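The Grevside Bench, and Other Places We Put Things

We furnished the Grevside apartment in April, mostly out of other people's basements. Elba Barrientos asked for a tour. It's a short tour.

The bench

Gray, wide, round at the back corners, and bought for guests. So far it has mainly hosted laundry. The red item has been promised a drawer - the wall behind, meanwhile, has been promised paint.
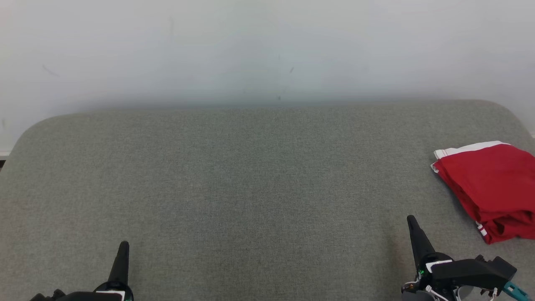
Still to come

The hallway, once the Kesano shelf has all its screws. Trygve says Tuesday. Trygve also said that about the lamp.

The balcony gets its own page when there are chairs on it. Merike has offered two, one of them with a seat.

Posted Jun 16, 2019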